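Neues aus der Nähstube - Februar

Ihr Lieben, der Februar ist bei mir traditionell der Monat, in dem ich mir einbilde, endlich Ordnung in mein Nähzimmer zu bringen. Letztes Jahr hat das genau bis zur zweiten Schublade gehalten. Dieses Mal habe ich mir Verstärkung geholt: Lucienne Cordier aus unserem Kurs hat ihr halbes Berufsleben in einer Änderungsschneiderei verbracht und kann beim Aussortieren herrlich streng sein. »Ein Reststück, das kleiner ist als deine Hand, ist Füllmaterial«, meinte sie, und schon waren drei Tüten voll. Ich habe ein bisschen gelitten, vor allem um den Blümchenstoff von meinem ersten Quilt (den habe ich später wieder herausgefischt, bitte nicht verraten!). 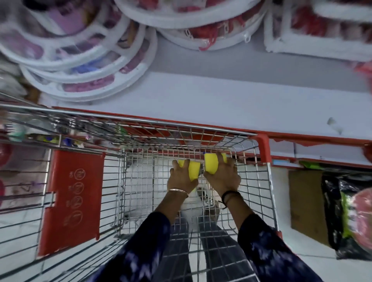 Am längsten saßen wir am Kleinkram. Knöpfe, Druckknöpfe, Haken und Ösen, dazu sechs angebrochene Päckchen Maschinennadeln, bei denen ich beim besten Willen nicht mehr wusste, welche schon stumpf waren. Die losen Knöpfe liegen jetzt nach Farben getrennt, und dafür mag ich runde weiße Dosen mit klarem Deckel und Fächern, die wie Speichen nach außen laufen: Rosa, Lila und Blau bleiben schön für sich, und ich sehe alles, ohne zu kramen. Für die Garnrollen habe ich mir das Gundby-Brettchen mit 15 Stiften an die Wand geschraubt. Es hängt leicht schief - ich lasse das jetzt so.

Und dann die Maschine! Meine alte Vorkell hatte so viel Flusen unter der Stichplatte, dass man daraus ein Kissen hätte stopfen können. Also Stecker raus, Platte ab, Pinselchen her. Bitte nicht hineinpusten, sonst sitzt der Staub noch tiefer. Das Gehäuse wische ich nur mit einem weichen Tuch ab, das Bügelbrettgestell darf auch mal mit dem Schwamm Bekanntschaft machen.

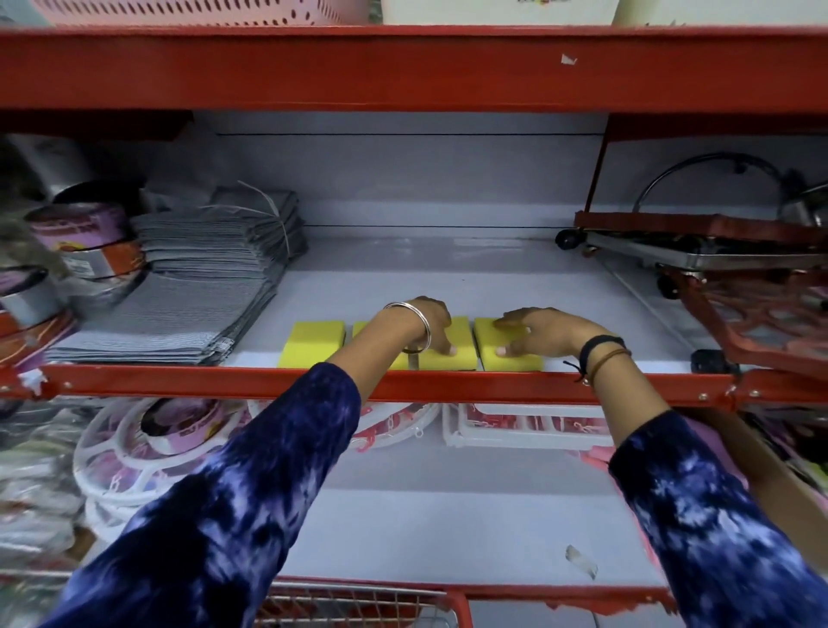 Gelbe Schwämme, ordentlich in einer Reihe im Regal.

Beim nächsten Treffen zeigt uns Pankaj Nautiyal, wie er seine Reißverschlüsse so unverschämt gerade einnäht. Los geht es um 15 Uhr, bringt bitte ein Probestück und einen Reißverschluss mit. Und wer noch dunkelgrünes Garn übrig hat: Ich nehme jede Rolle!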